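3.2 Household water use before and after metering

Meter readings were taken from 258 homes in Barnon between the first reading in January and the end of the billing year. Homes with a shared supply pipe were left out, as were those where the tenant changed during the period. The remaining sample is close to the town as a whole in house size, though flats are somewhat under-represented (Ilie, this volume, gives the full breakdown by street). 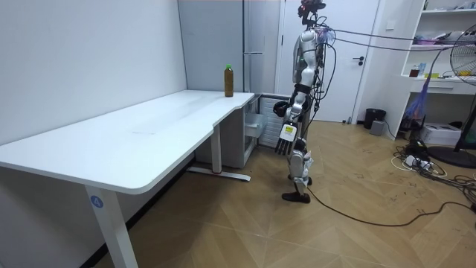 Does paying by volume lower use in homes that were already careful? Only slightly. Households in the lowest quarter before metering cut their use by an amount well within the error of the older meters, while most of the fall came from homes with gardens.

A paper diary was sent to every home in the sample and 43 came back complete. The diaries were kept for one week and recorded baths, showers, washing loads and outdoor use. Brândușa Ilie coded all of them by hand, using the same headings as the earlier Poojary survey so that the two could be set side by side. Entries such as "usual wash" were coded as one full load. Outdoor use was the hardest heading to compare. Several people wrote down how long the hose ran but left out whether a sprinkler was fitted. 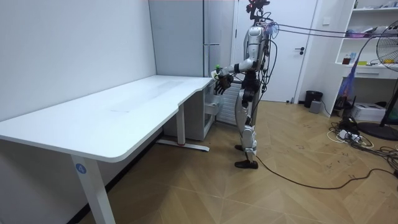

Figure 4. Small room with a long white desk.

The hose entries were therefore kept apart from the main totals and are reported only in the appendix. Without them, showers made up the largest share of diary use, followed by toilet flushing, which had to be worked out from the number of people at home. Leaks were a separate problem. In two homes the night reading never dropped to zero, and both were removed before the averages in Table 5 were drawn up.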